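Stories > Short Fiction > Under 500 Words

September
By the Dillomstead Desk

LOAD LIMITS

The laundry room at Saliba House was on the ground floor, behind the meter cupboard. The washer was black, loaded from the top, and had come from Galero with a logbook. The tenant in 2 kept the logbook. Entry 1,143 recorded a white load, cold, normal spin, no remarks.

The rules were taped inside the cover. Whites went in alone. Items were lifted one at a time, shaken once, and dropped around the drum. Sheets went in last.

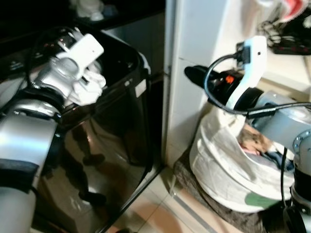

Why were the sheets left until last? A sheet put in first wrapped itself around the smaller things, and the load spun out of balance.

The tenant had learned this at Bretodgate, in a building with a worse machine and no logbook. Her husband had done the washing there. He put the sheets in first, and the drum knocked against its housing until one of them went down to stop it. She had written to him about it once – a page and a half, with a diagram.

His shirts were in this load. They had arrived by post in the spring and she had washed them every month after that, although no one wore them.

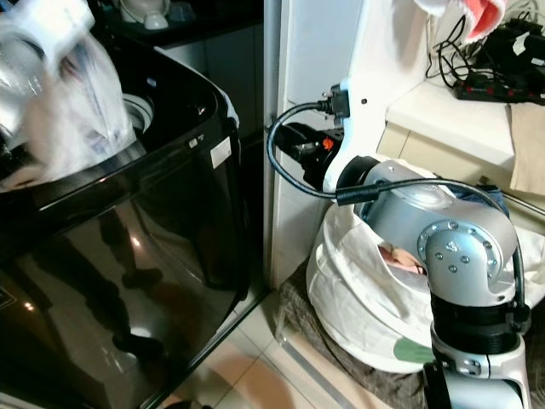
She set the dial to cold, closed the lid and entered the time, 6:13 in the evening. Under remarks she usually wrote "none." She held the pen over the column until the water stopped running, then wrote "13 shirts, all sound," and initialed it.

The drum turned evenly. She stayed for the spin.

Comments (3)

tollgate_reader: The diagram got me. Was it ever answered?

M: My mother put sheets in first for forty years and never had a knock.

pegbasket: Good, but cold is wrong for white shirts.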